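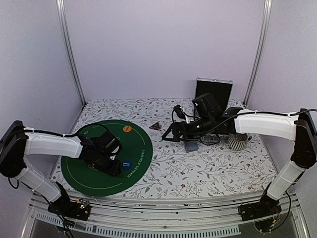

Floral tabletop, light walls, aluminum posts at the back corners.

Repeat Registration in Printed Surface Patterns – Speaker Notes
October 16, 2026
By Nneka Ezeani
Print this page | E-mail this page
3 min read

Slide 1. Start with the definition. The repeat is the smallest block of artwork that tiles across the material without a visible join. Botanical prints are the usual test case. Stems cross the block boundary, so any offset shows up as a broken line.

Slide 2. Block, half-drop, brick. Show the same leaf motif in all three. Half-drop moves every second column down by half the repeat height. Brick does the same to rows. Ask the room which one hides the grid best, then wait. Most people pick half-drop for stems.

Slide 3. Spacing of accents. Small dark spots on a pale ground line up into diagonals when seen from across a room. Check at full size on a wall, from the far end. Screen previews do not catch it.

Slide 4. The Lilton trial. Rotary screens, 500 mm repeat, two colors. We ran 900 m in April and logged misregistration at each splice. Error stayed low for the first 200 m, then drifted in the machine direction. Tension at the unwind was the cause. Do not go into the brake hardware here – there is a backup slide.

Slide 5. Measurement. Hosari reads the printed cross marks at the selvage. We logged 472 usable readings. Readings near a splice were kept but flagged. If asked about Sani, say it uses the same marks and a different averaging window, and that the two logs should not be merged.

Slide 6. Color order. Gray first, red second. Fine gray lines tolerate very little overprint, so small red shapes get a clear gap in the gray screen. Vesamum artwork arrives without that gap and has to be edited before engraving.

Slide 7. Cutting. Panels that meet at a seam need one full repeat of spare length each. Mention waste here, briefly. Large repeats cost more on short tables.

Questions. Likely ones: digital printing (no screen limit on repeat size, but feed error remains), shrinkage after finishing, and whether to scale artwork in advance. For the last, give the warp figure only – weft is still being measured.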